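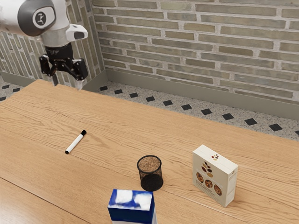 *Slide 1. Simulated arm and gripper over a light wooden table.*

**Small grants, second year: notes for the Brorkier Festival, Figueiredo Hall**
Celeste Cisternas, July 20, 2021

**Slide 1: hello**

Good afternoon, everybody, and thank you for coming in out of the sun. I know there's music on the lawn and I can hear it too, so I'll try to talk over the bass. (Wait for people to sit. Don't start while the back rows are still shuffling in.)

My name is Celeste and I run the small grants side of the Prustel Fund. We give money to students who are already in college and are in danger of not finishing. Most of you have given to a scholarship at some point, or had one, or sat at a kitchen table filling out the forms with your kid, so I'm going to skip the part where I tell you college is expensive.

**Slide 2: how I got here**

I was the first in my family to go, and I went to Otuvthorpe, which some of you drove past on your way in — it's the brick campus behind the bus depot. I had a very nice freshman scholarship. There was a dinner, and I got a certificate in a folder, and my grandmother kept that folder on top of the television until she moved.

The scholarship was for one year. I don't think any of us at that dinner had really taken that in, me least of all. By sophomore spring I had a hold on my account, and I couldn't register, and I was too embarrassed to walk into the office and ask what the number was.

(Pause here. Have some water. I always rush this bit.)

**Slide 3: the number**

$1,599. I still have the letter. I've met students since then who owed a good deal less than that and left anyway, and I've met their parents, who would have found the money somewhere if they had known.

What saved me was Anselmo Miranda, who was working the front desk in the bursar's office that summer and asked me straight out whether I wanted to come back in the fall. He found 2 small pots of money I had never heard of, and we filled out the forms right there on the counter. Anselmo is here today, third row, and he'll be cross with me for pointing. Hi, Anselmo!

**Slide 4: what we do now**

So that's more or less what we built. A student with a hold on their account fills in a single page. We don't ask for an essay. We talked about the essay for most of May, and I'll admit I was on the side that wanted to keep it, and I lost, and I'm glad I lost. Someone from our office calls within 11 days, and it's a real phone call, usually in the evening when people are home from work.

We paid off holds for 13 students this past year. I'd love to tell you all their stories but they're theirs, so I asked, and one of them has let me read you part of a note.

(Read from the blue card. Leave out the name of her department.)

**Slide 5: what I'd ask of you**

If you sit on a scholarship board, please look at what happens to your students in year two. Call them up. It's a lovely way to spend an evening, and you'll learn more from it than from any of the reports I've written.

If your group gives a one-year award, say so in big letters on the first page of the letter. If you can split the same money over two years, think about that as well — it's harder on your bookkeeping, and I do know that, having done the bookkeeping.

And if you're a student here today and you've got a hold on your account, come find me or Anselmo at the side door afterward. You don't need to bring anything with you.

**Questions**

Someone will ask about summer classes: yes, we cover them, same form. Someone will ask about graduate students: not yet.

If time runs short, drop the second half of slide 2 and keep the note. Hand the microphone back to the festival staff on the left side of the stage. Thank the sign language interpreters by name (names are on the back of the blue card).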